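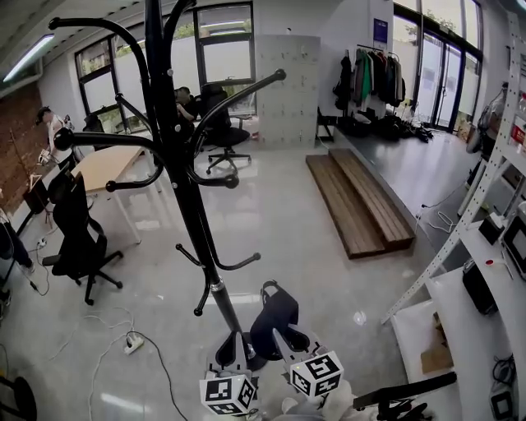 Coat Storage in a Shared Studio: Final Report
Marisol Tello and Yaneth Betancur
Interior Systems II, submitted in June

1. Purpose

The Calard studio is used by several project groups at once. Outerwear and bags end up on chair backs, on the raised platform and on the floor. The project measured how people store coats during a normal working day and compared two layouts for the storage furniture.

2. Existing conditions

The room has a polished light gray floor, an exposed brick wall on the desk side and black-framed windows along the back. Two wooden steps lead up to the gray platform. A clothing rack stands on the platform, with bags kept below the garments. The second storage point is a freestanding black metal coat rack on the main floor. It has a single pole in two sections, joined by a silver collar, and curved hooks with round knobs at the ends.

Power is supplied to the desks by a strip and loose white cables on the floor. These limit where a freestanding base can be placed.

3. Method

Storage events were logged by hand over 14 working sessions. One event is one garment or bag put down by one person. The log sheet recorded the location used and the time of day. In Layout A the coat rack stood beside the glass doors. In Layout B it stood in open floor between the desks and the steps. Each layout was used for seven sessions.

4. Results

The log contains 267 events. Of these, 119 were on the coat rack or the clothing rack, and the remainder were on chairs, desks or the floor. Use of the coat rack was higher in Layout B. Use of the clothing rack did not change much between layouts. Most people who arrived after 10 a.m. used the nearest chair in both cases.

Heavy winter coats were hung one per hook. When two were placed on the same hook, the upper one slipped off on 2 occasions. The collar joint loosened once and was retightened by hand.

5. Limitations

The sessions were not matched for attendance. Bags and coats were logged under one heading, which should have been split from the start.

6. Recommendations

Keep Layout B. Move the power strip under the desk and fix the cables along the wall before the rack is shifted any closer to the desks. Add a low shelf for bags at the foot of the steps, clear of the treads.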